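Pacheco Fund – small grants, progress report
Wakedbridge Community Science Room
29 March 2024

Hi all! Quick catch-up on where your $3675 has gone since we got the keys in December. We've spent all but $537 of it, mostly on shelving, a proper sink and the glassware order from Vandisora (which came in three deliveries, two of them on the same morning, don't ask). The Omiston branch library has kindly lent us their lockable cabinet until summer, so that's one thing off the list.

The biggest job has been putting together the take-home kits for the family evenings. You wanted everyday stuff mixed in with the real lab bits, and I'm so glad you pushed for that – it has made the kits much cheaper and a lot less scary for parents.

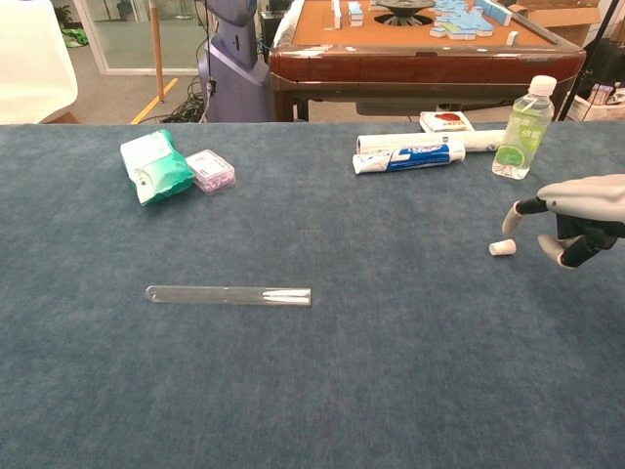 Kit sorting is slower than I told you it would be. Everything gets laid out, checked against the sheet and bagged, and I keep finding things I want to swap. We settled on the blue-gray covering for the big table and I love it, the glass doesn't clink or skid the way it did on the bare top. Clear test tubes like the one lying there with the bit of white stuffing inside are going in the "what's in the air" kit, and the toothpaste and the pack of tissues or wipes at the back belong to the household half. Small white caps are my headache! They roll off and hide, so I want a lidded tub for them.

Still to do: labels, the instruction cards (drafted, need a Spanish version) and a second rack. The $537 should cover all of it – I'd like to put anything left toward spare tubes if you're okay with that. We've run four family evenings so far and the next one is already full.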